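How a country knows who is who

Every country keeps a list of the people who live in it. In Kadska the list is called the population register. A register is a set of records, all laid out in the same way, so that one record can be compared with another.

A record begins when a baby is born. The hospital sends a notice to the town office, and the office writes down the baby's name, the date and place of birth, and the names of the parents. The office then gives the baby a number. No two people have the same number, even if they have the same name. In the town of Brivley there are 269 people with the surname Kuusk. The number tells the clerk which one is meant.

At age 12 a person in Kadska can ask for an identity card. The card carries a photograph, a name, a date of birth and the number. It also holds a small chip. The chip stores a copy of two fingerprints.

A fingerprint is a pattern of ridges in the skin. The computer does not keep the whole pattern. It looks for places where a ridge stops or splits in two, and it stores the positions of those places as a list of numbers. This list is called a template. When the finger is read again, a new template is made and compared with the old one.

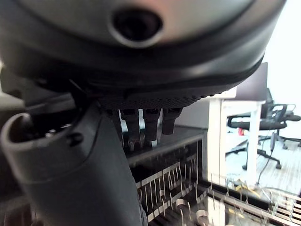
Tilta asked what happens if you cut your finger. A small cut covers only a few of the ridges. The other ridges still match, so the reader will usually accept the finger. If it does not, the second finger is used.

A record can be changed. People move house, marry or take a new name. A change of address must be reported to the town office, which has 118 staff and dealt with 841 changes in February. The old address is kept, with the date on which it ended.

Not everyone may look at the register. A doctor's surgery can see a name and address. A library can check only that a card is valid. Each time a record is opened, the computer notes who opened it and at what time. You can ask the office for a copy of your own record, and a parent can ask for you if you are under 12.

Words to know

Register: an official list.
Template: the stored numbers made from a fingerprint.
Valid: still in use and accepted.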